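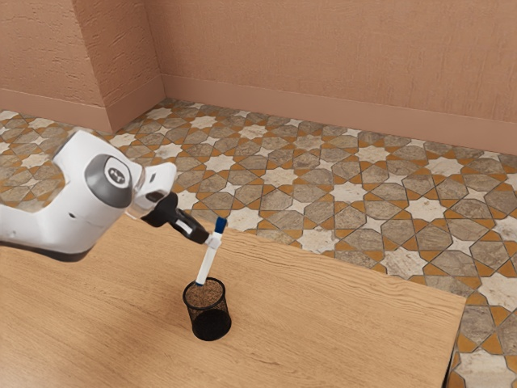
Nedum-cell Digest, Vol 44, Issue 30

Date: 15 Jan 2024
Subject: Re: [nedum-cell] Bench duties once the arm runs the marker step

On the list, the Dultholm packing bench wrote:

> We read the Cesach plan. It says the marker step "moves to the cell."
> Two of us do that step now, between labeling and the count. Who resets
> a marker if it goes in crooked? And do we still sign the bench sheet
> for a step we no longer do?

Taking these in order.

The simulated cell has the arm holding the marker blue cap up, at a slight tilt, with the lower tip at the mouth of the mesh holder. The tilt is within what the plan allows at entry. If a marker jams, the arm stops and holds position. The operator on shift clears it from the panel. Do not reach in while the arm is holding.

The bench sheet changes in August. You sign for loading and for the final count. The cell log covers the marker step, and stops are entered there by whoever clears them. The Nyamweya line already works this way and logged 506 entries in its first period.

Staffing: both positions stay. Loading takes one person for up to 30 minutes per shift. The remaining time goes to inspection, which means training, and the training hours are paid. The rate for inspection is still open and I can't answer for it here.

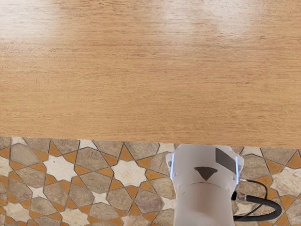 Wrist housing from above, cable looping out on the right.

One item for maintenance. Please check the cable loop against the full wrist rotation before we fix the guard position. Ticket 847 is open for it. Bench staff should comment there too, as the guard decides which side you load from.

Cell engineering, Dultholm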